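핸드헬드 그리퍼 키트 도입 검토 회의록

일자: 2024년 7월 2일
안건: Limholm 그리퍼 키트 평가 및 구매 여부
참석: 개발팀, 구매팀, 시험실

1. 지난 회의 확인
Kurek 제품은 납기 문제로 후보에서 제외함. Lendano는 견적서가 아직 오지 않아 이번 검토는 Limholm 키트만 다룸.

2. 시험 진행 현황
천 정리 과제로 평가 중이며 목표는 300회, 현재 128회까지 기록함. 나머지는 같은 조건으로 이어서 진행하기로 함.

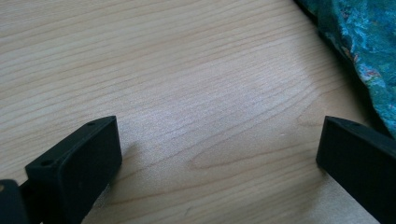
손가락 부품의 교체 방식에 대해 시험실에서 의견을 냄. 현재는 한 쌍을 바꾸는 데 12분이 걸리고 공구가 따로 필요함. 공급사 설명서에는 체결 순서가 빠져 있어 보완을 요청하기로 함. 검은색 블록형 손가락 윗면의 작은 둥근 구멍은 용도가 설명서에 없으므로 함께 문의함. 안쪽 면이 넓고 평평한 점은 천을 양쪽에서 누르는 작업에 유리하다는 의견과, 얇은 천 한 겹을 집기에는 두껍다는 의견이 있었음. 결론은 내지 않음.

3. 케이블 및 작업 자세
양손에 하나씩 들고 작업하면 케이블이 손목 쪽으로 내려와 신경 쓰인다는 작업자 의견이 있었음. 무선형은 Limholm에서 11월 출시 예정이라고 하나 가격은 미정임.
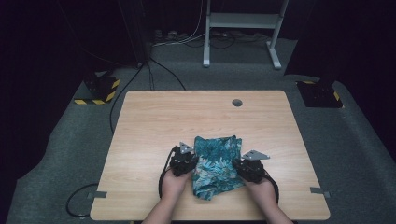 구매팀은 무선형을 기다릴 경우 Steddale 과제 일정에 맞추기 어렵다고 설명함. 유선형을 먼저 들이고 추후 교환 조건을 협의하는 안으로 정리함.

4. 비용
소모품 포함 세트당 200만 원 정도. 유지보수 계약은 별도이며 1년 단위로 갱신함.

5. 결정 사항
- 유선형 두 세트 우선 구매, 교환 조건은 구매팀이 서면으로 받을 것
- 설명서 보완 요청은 시험실 담당
- 얇은 천 시험 항목 추가, 결과는 다음 회의에서 보고

차기 회의 일정은 추후 공지.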